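Bench Hints, collected by Hanne Mäkelä for the people who share the long tables at Brundanlow

Most of these came out of the first winter after the Sirent arms went in at the packing end. The arms took over lifting cartons. The rest of us took over showing them how to do everything else, and that means a good deal of picking things up slowly and putting them down again. If you were hired to tie bouquets and make up gift boxes, you'll find the job is still mostly that, with more cables.

## Before you start

**Clear a space for your elbows first.** Everyone puts the props out and then discovers there is nowhere to rest an arm.

**Sleeves down and tucked.** A loose cuff rides up over the wrist by the fourth go and you'll be tugging at it with your teeth.

**Wash your hands and let them dry properly.** Ten minutes of damp glove is a long ten minutes. Plain cotton liners help, and they go through the wash at 40 with the tea towels. No softener.

**Take your rings off** and put them in the same mug every time. Stellan Solberg used a different mug each day and had to visit the dishwasher a lot.

## Things on the table

Artificial flowers are kinder than real ones for this sort of work. They don't drop, they don't mark the top, and you can pick up the same stem 29 times before lunch without it going limp on you. Hold a bunch low down, near the ends of the stems, or the heads swing about.

To freshen them, shake them in a paper bag with a spoonful of salt, then blow off the dust outdoors. Indoors you are only moving it to somebody's keyboard.

Fruit is fine for a morning. A banana left over a warm weekend is a different object by the time you come back, and the arm has opinions about that which we then have to write up.
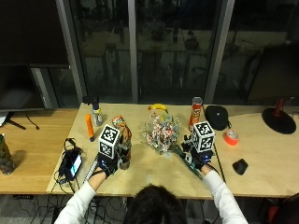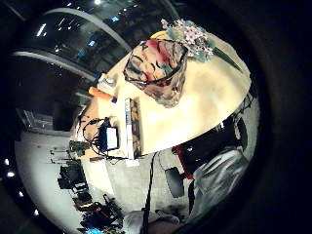 *Brundanlow Bench Hints, no. 11*

**Marker pens:** cap on until it clicks. Ink on a pale tabletop comes off with a dab of surgical spirit on a rag, wiped towards the middle of the mark. Try a corner first.

**Cables:** one loop of soft tape every arm's length, never a knot. Run them off the back of the table if you can. If you can't, run them off the side where you don't sit. Marlene Ackermann wraps hers round an old cardboard tube, and I have stopped being rude about it.

**Cloths:** don't iron the practice ones. We used to, very nicely, and the Sirent became splendid at cloths no customer has ever sent back. Crumple them and drop them.

**Tall bags of crisps or nuts** fall over if you look at them. Fold the bottom corners under and press the base flat with your knuckles.

## Looking after yourself

Swap hands, or swap jobs, every half hour. The old work made your back ache and you could complain about it in the ordinary way. This makes your forearms ache from being careful, and it is harder to get sympathy.

A warm wheat bag across the wrists is good – two minutes in the canteen microwave, with a cup of water beside it so it doesn't scorch.

Talk to whoever is next to you. When the cartons were ours we talked all day, and when the arms came we all went quiet as if they were listening. Saturnino Nieto got the radio brought back in January, and the afternoons are shorter for it.

## On the sheet

Write down each go as you finish it. Last month's total was 684, and 4 of those had to be thrown out for reading "as above" with nothing above them.

If you think a task is daft, say so in the right-hand column. Teemu Lehtinen does read it. We got rid of the one with the wet sponge that way.

Hints for the next sheet go in the biscuit tin by the kettle. Please take the biscuit out first.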